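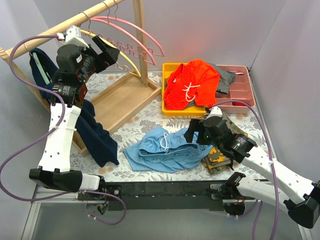 4 min read

The Pindari garment bench is a two-arm test station used to compare grippers, wrist cameras and motion controllers on cloth handling tasks. Two arms share a single black mounting rail at the front of a small enclosure with pale grey walls. The station is best known for the Skesell comparison, a series of 1542 trials in which two gripper types were run on the same set of garments and hangers.

Layout

The arms are made up of white limb segments and black joint housings. Each carries a small white camera module at the wrist and ends in a black gripper. Purple cable runs along the outside of the left arm and leaves the enclosure at the side. A wooden clothes rack stands on the left with pink and yellow hangers on its rail. The floor is covered by a white tablecloth with a grey and tan floral print.

The printed cloth was adopted after early work on a plain white surface. Segmentation scores from that period were high and did not carry over to other rooms. The floral pattern lowers the scores of all cameras tested and separates them more clearly.

Garments

The standard set consists of soft items that differ in color, weight and surface pattern. Light blue shorts with a drawstring and a folded camouflage-patterned garment are the two items most often placed within reach of the right arm. An orange-red garment with white drawstrings is kept in a yellow plastic tray next to a pink compartment organizer. Dark items, such as the navy garment on the base of the rack, are used to test exposure control.

Drawstrings are treated as a separate difficulty class. A fingertip that closes on the string instead of the fabric is scored as a partial grasp, even when the garment leaves the surface.

Gripper comparison

Two types of fingertip were compared. The Aerts type has a rigid, narrow tip with a ribbed inner face. The Wivgate type has a wider tip with a compliant pad. Both were fitted to the same gripper body and driven by the same controller at a command rate of 100 Hz.

The Aerts tip performed better on hanger hooks and on single fabric edges lying flat. The Wivgate tip performed better on crumpled cloth, where the approach angle is less predictable, but it tended to pick up the tablecloth along with the garment. Trials in which the tablecloth moved by more than 10 mm were stopped and scored as failures.

Neither type was reliable at separating two hangers whose arms overlapped. Jasper Geerts, who wrote the test protocol, attributed most of these failures to camera placement. With the wrist module mounted above the gripper, the fingers hide the hook during the last part of the approach.

Controllers

Position control and impedance control were both tested. Impedance control reduced the number of times the rack was displaced by contact, at the cost of slower cycles. A hybrid mode, with stiff motion in free space and low stiffness near the rail, became the default in April.

Limitations

The enclosure restricts elbow motion, and results for long garments are not considered valid. Pad wear was not controlled in the first part of the series. Later trials used a fixed replacement interval of 2000 closures.

See also

Cloth manipulation
Impedance control
Parallel-jaw gripper
Wrist-mounted camera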